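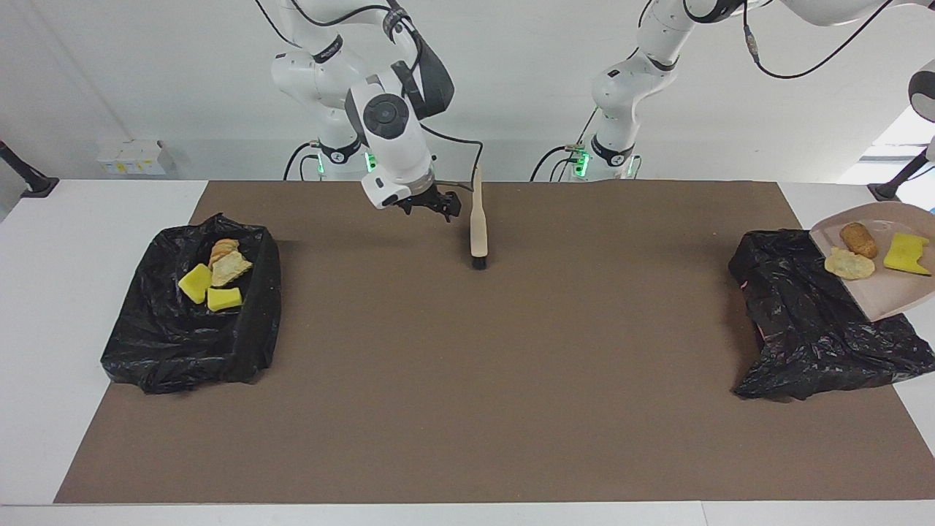
Student Projects > Robotics > Final reports

Does more data help? Sweeping and sorting with two arms
Senad Stojanović and Tarek Shehata

Our supervisor's view was that a policy trained on enough demonstrations would learn to clear bread and sponges off the mat with a brush and dustpan. We had 3,308 demonstrations from the Badawi set and kept 2,489 after throwing out the ones with dropped tools or missing joint data. I (Senad) am not convinced the filtering was fair. We both did it by eye, and we disagreed on plenty of cases.

The trained policy finished 34 out of 75 trials. The Gruronine paper claims far better for a similar task, but it doesn't say how the objects were laid out or who decided what counted as finished. We counted a trial only if every piece ended up in a bag and the brush was let go upright.

Most failures came at the grasp. The brush handle is thin, and if the gripper closed slightly to one side the brush tipped over and the arm carried on sweeping with nothing in it. Sponges were easier than bread. Tarek thinks this is down to colour, as the bread is close to the brown of the mat. We didn't test that, so please read it as a guess.

We also can't say the policy learned to sweep in any general sense. All trials used one mat, one brush and one table at Urkcombe. When we moved the dustpan to the other side we got no finished runs and stopped early, so those runs are left out of the total.

Tagged: manipulation, imitation learning, negative results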